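Home | Features | Work | Food | Archive | Subscribe

The robot in the canteen kitchen

June 27, 2025
By our work correspondent

The first thing the kitchen staff at Gisance were told about the robot was that it would take nothing away from them. The second thing they were told was that their start time was changing.

Gisance runs the canteens for 9 office sites and cooks most of the food in one central kitchen, on the ground floor of a former printworks. In January the company signed a contract with Jollon, a supplier of what its brochure calls "kitchen handling". In plain words, that means a robot arm which picks food up and puts it down again. Sorting the vegetable delivery, filling salad trays, clearing worktops between jobs: these are the tasks on the list. They are also the tasks that new starters used to learn on.

I have read the brochure twice. It promises to free people for more rewarding work and does not say what that work is. When I put the question to a manager, I was told that it would "become clear as the system beds in". Six months on, the most visible new job is tidying up after the trials and filling in a form each time the arm stops.

Most of the training is done on a computer before anything reaches the real kitchen. Jollon builds a kitchen on screen, scatters things over the worktop and lets the arm try to pick out what it has been asked for. A simulated tomato costs nothing to crush. It doesn't roll under the fridge either, and if it does, you press a key and it's back where it was.

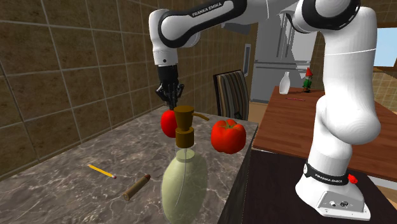

Yalçınkaya has sorted enough real tomatoes to be unimpressed, and says that the hard part was never picking one up, it was knowing by the feel of it that it would be no good by the afternoon.

I heard versions of that remark all over the building. It may be the only point on which the day shift and the night shift agree. The people who do the job think of it as a string of small judgements, made quickly and mostly without noticing. The people who sell the machine think of it as reaching and gripping. A Franka Emika arm over a marbled worktop, with a soap dispenser and a pencil sharing the space with a tomato and a smooth red fruit, is a fair test of reaching. Anyone who has worked a breakfast service will want to know who left the soap there.

To be fair to Jollon, clutter is the point. Real worktops are never clear, and a machine that can only cope with a bare one is no use in a kitchen. The company says its system has been through 890 different layouts. It would not tell me how many of those it got right first time, and it would not tell me what "right" meant.

The numbers Gisance gave me were easier to follow. The central kitchen employs 29 people, the same as before the contract. That figure was repeated to me so often that I began to look for what it left out. It leaves out hours. The early prep shift now begins later and runs shorter, on the grounds that the arm will one day do the first part of it. The arm does not do the first part of it yet. The shift has shrunk anyway, and the same crates have to be emptied in the time that is left.

It also leaves out the forms. Staff logged more than 101 stoppages in the last round of trials, each one on a tablet bolted to the wall by the handwash sink. One woman on trays told me she had become very good at typing with her little finger.

Some like it. A porter with a bad shoulder said he would be glad to see the back of the low crates, and hoped the arm would get to them before he retired. An older cook enjoys the company of the engineers, who ask her why she does things in a certain order and write down the answer. She has noticed that she isn't paid extra for the answers.

Keturico, a rival caterer across the ring road, looked at the same system and bought two new sinks and a better trolley. Its staff start when they always did.

Gisance will decide in the autumn whether to extend the contract. The staff have asked to see the terms before then, and have been sent another copy of the brochure.

Contact us | © 2025 All rights reserved | Back to top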